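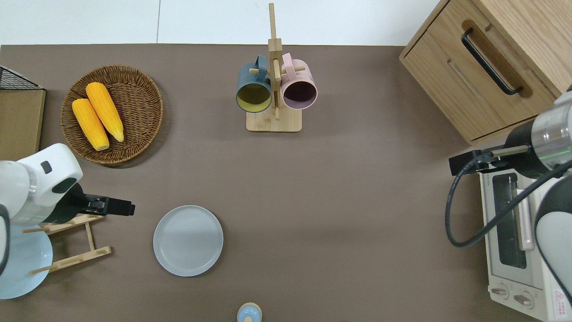 Corn in the basket, mug tree behind.

Community > Get Involved > Call for Participants

The Urdale Supper Table is looking for home cooks to join us for our August season, and we would dearly love to hear from you, whether you have been feeding a big family for decades or only just worked out how your oven timer behaves.

We are gathering family recipes from all over Urdale for a printed cookbook, and so far neighbors have sent in 52 of them — soups, pickles, a truly wonderful plum cake. What we need now are people willing to cook them in their own kitchens and tell us where the instructions go wrong.
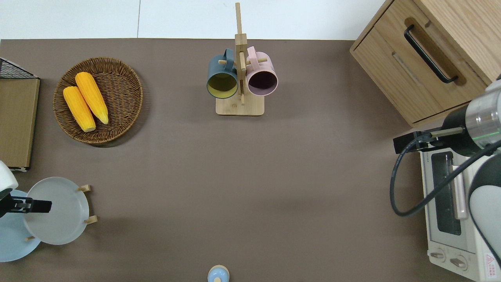
Each participant tests 3 recipes over the month, at whatever pace suits the household. Summer vegetables come first, and if you have a couple of corn cobs sitting in a basket, like the two here, you are well on your way to Mrs. Voß's chowder. Please write your notes as you go, splashes and all, and don't be shy about saying a dish was too salty.
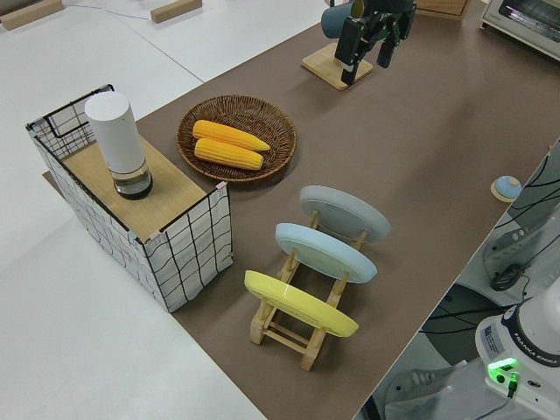
You don't need a large kitchen or any fancy equipment to take part. Most of the recipes were written down by people who cooked in very small rooms, and they made do with what was close at hand. A wire grid organizer at the side of the table, like the black one with white panels, will happily keep your recipe cards together while you stir.

We will cover your groceries, and every tester receives a copy of the finished book, with their name in the back.

To join, write a few lines about yourself and what you like to cook, and send them to Svenja Fuchs at the Urdale Supper Table by Thursday, April 30, 2026. She reads every letter herself, so do give her a little time to answer!

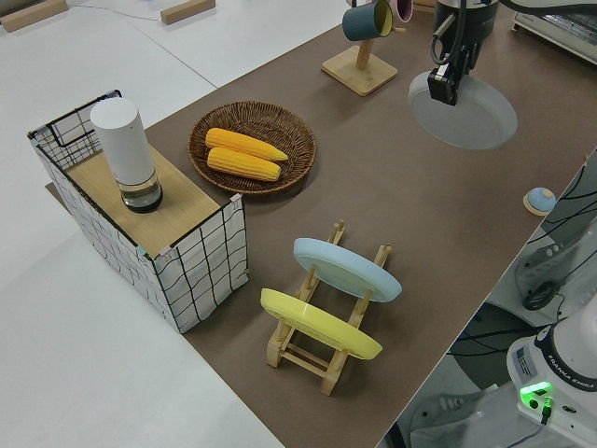 Two ears of corn in a round woven tray.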